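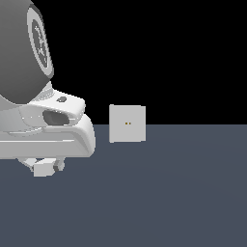

Robot gripper and small grey cube, computer render.

Dodance single launch, Girnent Hall, Titville
Pre-show stage and sound check, September 2, 2022

1. Stage deck level and locked. OK. Two legs re-tightened at the front left corner.
2. Cables taped or ramped. Not OK at the side door. Ramp to be put down before doors open.
3. PA stacks strapped. OK. Straps replaced in January.
4. Sub level at the mixing desk. See comment.
5. Power boards tested and tagged. 39 of 40 in date. The other has been pulled from use.
6. Exits clear and lit. OK.
7. Capacity sign, 1,148, posted at the entry. OK.
8. Earplugs at the bar. OK.

Comment on 4: the bass drop in the second track rattled the ceiling panels over the bar. Zacharopoulos Audio has turned the subs down and will play the track again at full show level. Keep punters out from under those panels until that's signed off.

Recheck items 2 and 4 before the support act goes on.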